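Sandby Ground: pre-match safety inspection, main stand and playing area
Date of inspection: 18/12/2018
Inspected by: Ghada Najjar
Club representative present: Haiyan Feng
Licensed capacity: 3,000

1. Pitch and surrounds

1.1 Goalposts upright, anchored and free of sharp edges. Pass.
1.2 Net hooks, plastic type only. Pass.
1.3 Corner flags, minimum height and blunt tops. Pass. One pole replaced before the inspection.
1.4 Run-off between touchline and perimeter rail. Pass on the stand side. Fail on the far side, where the dugout extension reduces the clearance. Move the extension back before the next fixture.
1.5 Perimeter rail, push test. Pass, except 2 loose uprights behind the north goal. Refix and retest.

2. Main stand

2.1 Gangways clear and step edges marked. Pass. Paint on the lower flight is worn and should be renewed by March.
2.2 Seats fixed and complete. 26 seats in block C have a cracked back or a missing bolt. These are to be taped off and not sold. The stadium manager, Agustina Escobar, has the list of seat numbers.
2.3 Handrails. Pass.
2.4 Emergency lighting, full duration test. Pass. Log signed by the contractor, Flisilov. 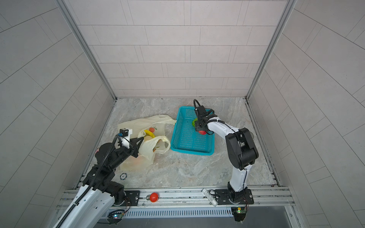
2.5 Exit gates open outwards and staffed from kick-off. Gate 3 sticks on its lower hinge. It opened on each attempt but needed two hands. Repair before the ground is next open to the public.
2.6 Public address audible in all parts of the stand. Pass. Level is low at the Peng end when the turnstiles are in use.

3. Turnstiles and counting

3.1 Counters reset and read correctly. Pass.
3.2 Radio link to the control room. Pass on the main channel. Reserve channel not tested, as the spare handset had no battery.

4. First aid

4.1 Defibrillator in date, pads sealed. Pass.
4.2 Stretcher route to the ambulance bay. Pass. Keep the bay clear of team coaches.

Result: ground may open with block C restricted. Items 1.4, 1.5 and 2.5 to be closed in writing to Hongmei Shao. Item 3.2 to be tested at the next visit.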